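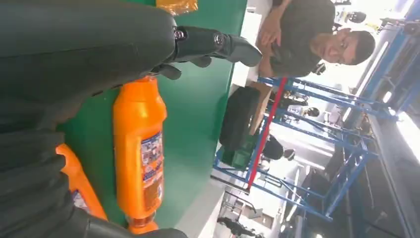 Ticket: scoreboard clock freezes in second half, scores still update
Opened: January 2018
Product: Tirard outdoor scoreboard with Montoya wireless handset
Site: Udholm, main pitch
Status: open

What happens

The match clock on our Tirard board stops at 34 minutes. The first half is fine. We stop the clock at the break, start it again from the handset when the referee throws the ball in, and it runs for a few minutes and then sits there. The handset carries on counting. The scores can still be changed from the handset and they show up on the board straight away, so the radio link is plainly working for something.

It has done this in two matches, a league game and then the challenge against Tamum. In the Tamum game the board stuck while we were a point down and half the ground thought there was far more time left than there was. The referee keeps his own watch, so the result wasn't affected, but we had people shouting at him over it until the final whistle.

Turning the board off and on brings the clock back at zero. There is no way we can find of setting it to the right time in the middle of a half. The manual says there is, on a page describing a button our handset hasn't got.

What we had already tried before opening this

New batteries in the handset.
A different socket for the board.
Standing closer to the board with the handset.
The reset described in the manual, holding the two end buttons until the display blinks. It blinks. The fault is still there.

First reply from support

We were told this is "usually interference from mobile phones in the crowd" and asked to move the handset away from spectators. I find that hard to believe. There are phones in the crowd during the first half as well, and more of them for a league game than for a challenge match in winter, yet the clock stops at the same minute both times. Interference that can read a clock would be quite something.

All the same, we did as asked. We ran the board on an ordinary training evening with an empty stand, the handset in the dugout and all phones left in the dressing room. First half clean, break, second half started, clock stuck at 34. Scores still changing normally.

Please take interference off the list.

Second reply from support

Support then suggested damp in the cabinet and asked us to open the rear cover. We did that too. It was dry inside, the seal was sound and the connectors were all pushed home. We also ran the board with the cover off for a full session in case heat was the trouble. Same result.

I would point out that damp was offered before anyone had asked which settings we were using. As far as I can tell from the replies, no one at the other end has yet tried it with a board of their own. If they have, it would be useful to know what they saw. 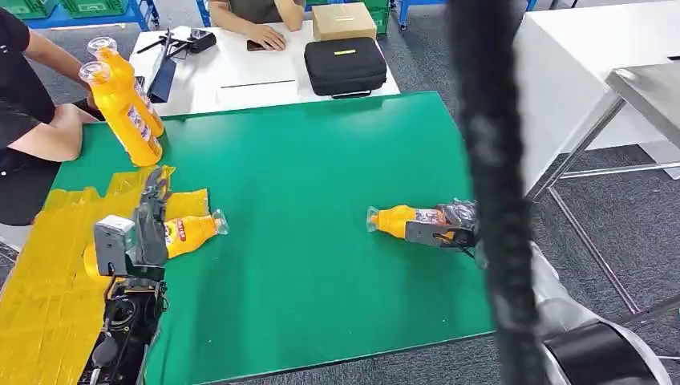
Testing we did ourselves

Since the suggestions so far hadn't got us anywhere, we went through it a bit at a time over several evenings. No players needed, only the board, the handset and a stopwatch.

Clock started from zero and left alone with no break: ran straight past 34 and on to full time without stopping.

Clock stopped at 30 for the break, restarted at once: stuck at 34.

Clock stopped at 30, left for a normal half-time, restarted: stuck at 34, so the length of the break makes no odds.

Clock stopped at 25 instead, then restarted: ran to the end. We did this one again to be sure and it ran to the end again.

Handset switched off during the break and back on before the restart: stuck at 34.

Half length in the menu changed from 30 to 35, clock stopped at 30 by hand: ran to the end.

That last one is what made me stop looking at cables. With the half length set to 30, the board seems to do something of its own when the clock is stopped on the exact half, and four minutes after the restart it gives up. With the half length set to anything else, it behaves. I don't know what is going on inside it, and I'm not claiming to, but it doesn't look like phones or damp.

Third reply from support

Support now say the handset may be on "an earlier version" and offer a replacement at our cost. Before the club pays for anything I would like the following answered in writing.

Is there a known fault with the half length set to 30? Yes or no will do.

Does the replacement handset fix it, and has that been tested with a board of the same model as ours? A new handset that "should help" is no use to us.

Why would the handset be to blame when its own clock keeps running and it is the board that stops?

If the fix turns out to be on the board side, is it covered? The paperwork we were given says seven years on the display and electronics, and we are well inside that.

What we are doing for now

Half length is set to 35 in the menu and whoever has the handset stops the clock by hand at 30. The hooter goes off at the wrong time if they forget, so we have turned the hooter off. It got us through the last home game with the clock right from start to finish.

I don't regard this as a fix and I'd ask that the ticket isn't closed on the strength of it. It was marked as resolved once already, after the reply about phones, and I had to ask for it to be opened again.

The under-age games use a shorter half and haven't shown the fault, which fits with the rest. The next adult home match is a cup tie that could go to extra time. We haven't tested extra time with the menu at 35 and I will add the result here when we have.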